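3 février 2019
Par Bindu Kamath

La piscine Benkirane fermait à vingt heures. Nadia attendait que le dernier nageur soit sorti des douches pour descendre au local technique avec sa trousse d'analyse. Le chlore était trop bas depuis le matin. Elle avait appelé Gonetti, le fournisseur, et on lui avait promis un bidon de 30 litres avant midi. Le bidon n'était pas venu.

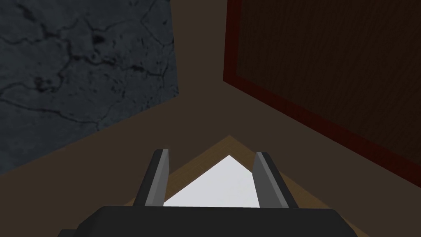
Pince à deux doigts, ouverte. Image de synthèse.

Elle versa cinq gouttes de réactif dans l'éprouvette et regarda la couleur. Rose pâle. Elle nota le résultat dans le cahier, sous celui de son père, qui avait tenu le même poste et qui écrivait ses sept avec une barre.

Le bassin à remous était à 36 degrés. C'était celui qui l'inquiétait. En juin, on l'avait vidé trois fois et le directeur avait parlé de le condamner.

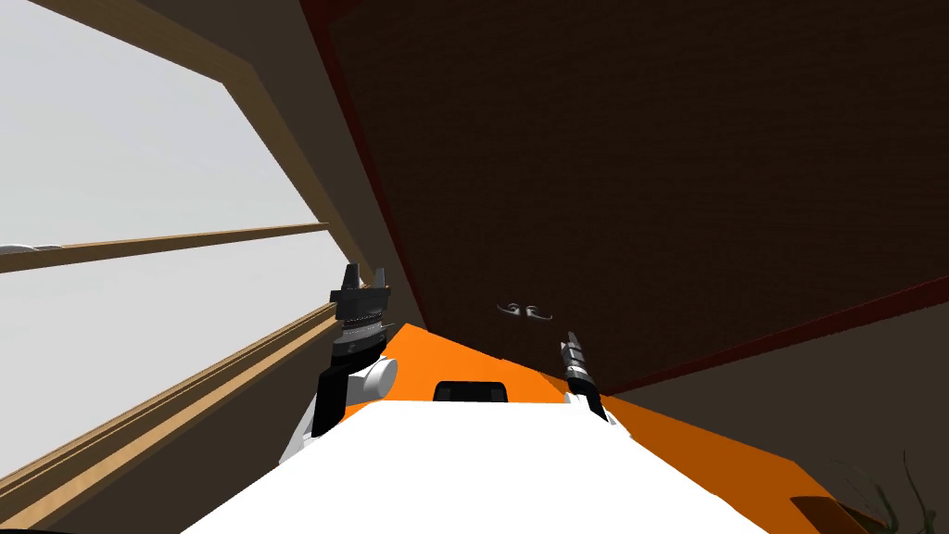
Son téléphone sonna. C'était le chauffeur de Gonetti, perdu sur la route de Nakcombe.

— J'ai votre bidon, dit-il. Je suis devant une fontaine avec une date dessus, 1812.

— Vous êtes au mauvais village. Faites demi-tour et prenez à gauche après le pont.

— Vous serez encore là ?

Elle regarda l'éprouvette, puis l'escalier.

— Oui. Passez par la cour, la grille est ouverte.

Elle remit le bouchon sur le réactif, coupa les remous et monta l'attendre. Il pleuvait un peu. Elle laissa la lumière du local allumée.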